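Arm on the tool return plate — what happens to the crib attendants?
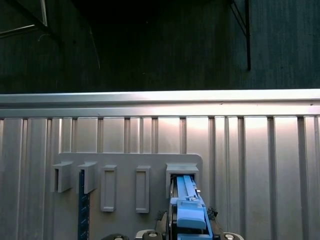 tolerance_stack
Posted February 2022

Background first. We run a tool crib serving 134 machinists and fitters over 3 shifts. Until last spring every gauge, holder and hand tool that came back over the counter was checked, wiped and put in its place by an attendant. We now have one arm from Foltent doing the put-away on the fixture plate side. The attendant still takes the item at the counter and still inspects it. The arm picks it from the tray and seats it in its receptacle.

The arm is fine. Cycle time is slower than a person but it runs through breaks and shift change, which is when the backlog used to build. My question is about the people. Management wants to go from two attendants per shift to one, and the reasoning is that put-away was half the job. I don't think it was half the job. Has anyone been through this and got numbers?

kerf_allowance
We did the same at the Bultach plant, different integrator. Put-away was 19 percent of attendant time when we timed it properly. The estimate in the justification was a lot higher than that. The difference is that attendants do put-away while doing something else, usually talking to the person who brought the tool back. A time study that logs one activity per interval will assign all of that to put-away.

Get the raw sheets if you can. The summary won't show it.

tolerance_stack
I have the summary only. I'll ask for the sheets.

Nightshift_Crib
I am one of the attendants on a system like this (not at your site). The talking is where we find out a tool is bad. A fitter says "that one's sticking a bit" and hands it over. If he drops it in a tray there is no note. We had a gauge go round the loop for nine days with a burr on it because it seated without trouble every time and the arm had no reason to reject it.

On the other hand my wrists are better. I'm not going to pretend I miss pushing blocks into tight slots all night.

dry_run
That is a process failure. Put a condition field on the return scan and make it mandatory. Don't keep a second person on shift as an informal microphone.

Nightshift_Crib
We have a condition field. Everybody presses OK.

dry_run
Then the field is badly designed. Ask two specific questions per tool family and don't offer a default. We did it at Espinoza and fault reports at the counter went up, with one attendant.

kerf_allowance
Up compared with what? If you went from no field to a field, any number is up. What matters is faults caught at return against faults found at the machine.

dry_run
Fair. I only have the first figure. I'll see if quality kept the second.

plc_and_coffee
Integrator side here, not Foltent. A few points on the technical part, as it bears on staffing more than people expect.

Slot insertion is the step that generates the calls. With a box-type receptacle and a part held between two fingers, your error is the sum of the grip error and the plate position error, and grip error dominates if the tray doesn't locate the part. Anything with a stepped or ridged body can be gripped at more than one height and each one looks good to the finger sensor. So you get a part that starts into the slot and binds.

Somebody has to clear that. If the single attendant is at the counter with a line, the arm waits. If the attendant goes to clear it, the line waits. Ask for the stop log with time-to-clear, split by shift. That will tell you more about one versus two than any time study.

tolerance_stack
Our stops are mostly on the wide receptacle at the end of the row. It was added after the others. Force limit trips partway in, arm backs off, retries, then faults out. Who owns the recovery on your installs? Ours was written as "maintenance", and maintenance is a ten-minute walk.

plc_and_coffee
Attendant, always, with a two-button recovery and a proper enable. If it's maintenance then you have bought yourself a ten-minute stop every time. It needs training and it should be in the job description. Check the lead-in chamfer on that receptacle and re-teach the position with a real part in the fingers. People re-teach with an empty gripper and wonder why it's off.

Nightshift_Crib
And the pay grade. If I'm clearing faults on a robot I'm doing something that used to be a technician's task. At our place the duties changed in May and the grade didn't. Two people moved to the floor over it.

dry_run
Pressing two buttons isn't technician work.

Nightshift_Crib
Deciding whether it is safe to press them is the part I'd like to be paid for.

kerf_allowance
Agree with Nightshift on this. We regraded. It cost less than replacing the ones who knew the inventory. The Enside crib software will find a part number, but it won't tell you that the fitter asked for the wrong one.

For the original question, we ended up at two on days and one on nights, with the second day person doing calibration checks and kitting. That was work we had been sending out.

tolerance_stack
Useful. Kitting for us is done by the cell leads, badly, so there may be a case there. Summary of what I'm asking for: raw time sheets, stop log by shift, faults at return versus at machine, and recovery moved to the attendant with the grade looked at.

I re-taught the end receptacle with a part gripped, as suggested. Will post the stop counts when I have enough of them to compare.

dry_run
Quality did not keep the second figure. Kerf, you can have that one.

plc_and_coffee
What force limit are you running on the insertion, and is it the same for every receptacle on the plate?

tolerance_stack
Same for all. I know. It's on the list.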